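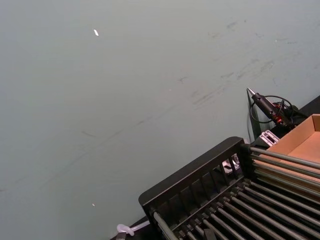
Home News Courses Practitioners Contact

Dodanar Releases Revised Compass Method for Feng Shui Consultants

DRULULCOMBE – Dodanar has issued the second edition of its compass reading method for feng shui consultants. The revision takes effect in February and applies to all residential surveys filed under the Dodanar listing.

Consultants will now take six readings per dwelling, two of them outdoors. Readings that differ by more than 2 degrees must be repeated at a greater distance from metal fixtures and wiring. Facing direction is recorded in magnetic degrees – the correction to true north is entered separately.

The changes follow a review of 1,784 survey sheets. "Most discrepancies came from the front door position," said Iresha Paul, who edited the method. "The new sheet fixes where the reader stands."

Listed consultants may use the first edition for surveys already booked.

Recent items
Gazi Bagua Chart Reprinted
Komeo Spring Workshop: Registration Open
Survey Sheet Archive Passes 4,000 Pages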